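Hasta Center, Household Skills
Unit 3: Refrigerator Care and the Table Beside It
Handout for Friday, May 22, 2026

Bring this sheet to the practical session. The reading is the first chapter of the Kakeck booklet, up to the section on freezers.

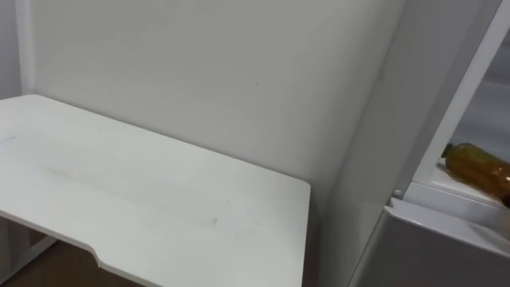 Before you start

Cleaning a refrigerator goes faster when there is a clear surface next to it. Food comes out of the compartment, goes onto the table, and goes back in as soon as its shelf is done. Wipe the table first. A table that looks clean from the doorway often has scuffs and smudges on it, and white surfaces show them best from directly above.

Have these ready:
two cloths, one for washing and one for drying
a bowl of warm water with a little dish soap
baking soda
an old soft toothbrush
a cooler for milk, meat and leftovers

Marks on a white tabletop

Start with the soapy cloth. Most gray streaks are surface dirt or rubber and come off with light pressure. If a mark stays, put a small amount of baking soda on the damp cloth and rub in the direction of the mark. Rinse and dry. Do not use steel wool or scouring powder. They dull a matte finish, and the dull patch then picks up dirt faster than the rest.

Wipe the edges too, including any notch or cutout. Crumbs collect in inside corners. Use the toothbrush there.

A scuff that has gone into the surface will not come out. Leave it alone.

The refrigerator

Turn the control off or unplug the unit. Work from the top shelf down so that drips land on what has not been washed yet. Glass shelves should sit at room temperature before they go into warm water - cold glass can crack.

Door bins usually lift straight up. Check the manual first, as some are held by a tab or peg on one side and will break if forced. Wash the bins in the sink, dry them, and look along the lip for sticky spots before you put them back.

Door seal: wipe the folds with the damp cloth, then dry them. Close the door on a strip of paper and pull. If the paper slides out with no drag, the seal is weak at that point. Test the top, the side and the bottom.

Gaps and walls

The gap between a table and a refrigerator is easy to forget. Wrap a cloth around a ruler to reach into a narrow one, or pull the table out if it moves freely. Specks on painted walls come off with a barely damp cloth. Blot them, don't scrub.

Keep the clearance the manufacturer asks for at the back and sides. Students in the Zotbridge group asked whether this matters for a small unit. It does.

Temperatures

Refrigerator compartment: 40 degrees F or below. Perishable food should not be out for over 2 hours in total, and in a warm room you should plan on much less. The door is the warmest part, so keep condiments there and put milk on a shelf.

For your worksheet

Write down the order you worked in, which marks came off the table and with what, and the results of the paper test. One page is enough. Worksheets go in the Bangera room tray. Unit 4 (pantry shelves) starts in September.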